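Clearing the parcel shelf

Friday, April 17, 2020

I have had more time at home than usual this month, so the back room has finally been sorted out. It had turned into the place where every empty box in the house ended up. I counted 84 of them, if you include the small ones for watch straps and phone cables.

I sell second-hand camera bits and the odd lamp, mostly to people I have dealt with before. None of it is big business. What it does need is somewhere to pack things, and for the last two years that has been the dining table, which meant moving everything before tea.

The shelving came from Lins, flat, with a bag of bolts and one page of drawings. It took an afternoon to put up. I set the middle shelf at elbow height so I can work standing, and put the heavy rolls of paper at the bottom. Tape, scissors and the marker pen live in an old ice cream tub.

The boxes took longer. I kept the ones with sound corners and flattened the rest for recycling. A box can go round again two or three times if the base is firm — after that the corners go soft and it isn't worth the risk. Old labels come off with a hairdryer.

The label printer was my one real purchase. Before that I printed on plain paper and taped it down on all four sides, and the tape sometimes went over the barcode and made it shine.

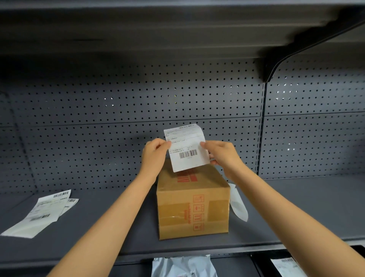
Labels go on last, once the box is closed and I have checked the address against the order. I hold the label over the top first to see where it will sit. Reused boxes usually have print of their own, like the red lettering on this one, and I would sooner have the label over that than next to it. Thermal paper has a habit of curling at the edge as well, so I press it down from the middle outwards.

Rocío Iglesias asked whether I still had the Trurnum lamp. I do, and it will go out next week in a box that fits it. The bottom shelf still needs doing, and there is a bag of foam chips I haven't found a home for.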